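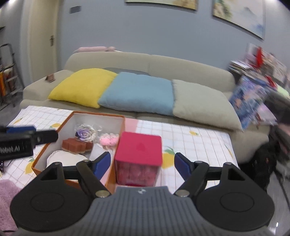 Norbert Boros wrote to me that a home energy monitor saves nothing by itself, and that the $114 would be better spent on weather strips for the doors. I have thought about his remark for many evenings. I have now used the Telldale monitor since August, so I can try to give him a fair answer.

The Telldale is a small gray unit that sits beside the electric panel, with two clamps which close over the main wires. I did not install it myself. An electrician from Kenbridge did it during a visit for another repair, and I advise you to do the same if you have no experience with panels. The unit talks to the phone through the home Wi-Fi. The manual promises a range of 70 feet, but with our brick wall in the middle I lost the signal at much less, and I had to move the router to the hallway.

In the first month the app told me we used 952 kilowatt-hours. The paper bill from the utility came later and the difference was small enough that I stopped checking. This is the part I like the most. The numbers are correct, and they are shown every few seconds, so you can walk through the rooms, switch things off and look at what changes.
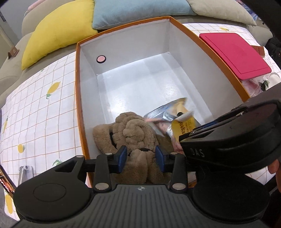

What I found in this way was not exciting. The old freezer in the basement was responsible for a big part, and the water heater for even more. When everything was off that I could turn off, there remained 51 watts, and I still do not know where they go. The app has a function that should recognize each appliance by its pattern. In my house it recognized the kettle and called the dryer "Heat 2". You can rename it, but after an update the name was lost.

There is also a page with carbon figures, which compares your use with the local grid by hour. I expected to find it useful for the laundry. For Codimville it shows one average for the whole day, so it cannot tell me when the power is cleaner. The support answered my letter politely and said that more regions will come.

I also tried for two weeks the Kershaw plug meter, which measures only one outlet. It is cheaper, and for somebody who rents an apartment I would choose it. For a house owner who plans to replace a heater or add solar panels, the Telldale gives better information before spending the real money.

So to Mr. Boros I would say yes, do the doors first. We did ours the winter before. Four stars out of five, and I will correct this review if the carbon page begins to work for our town.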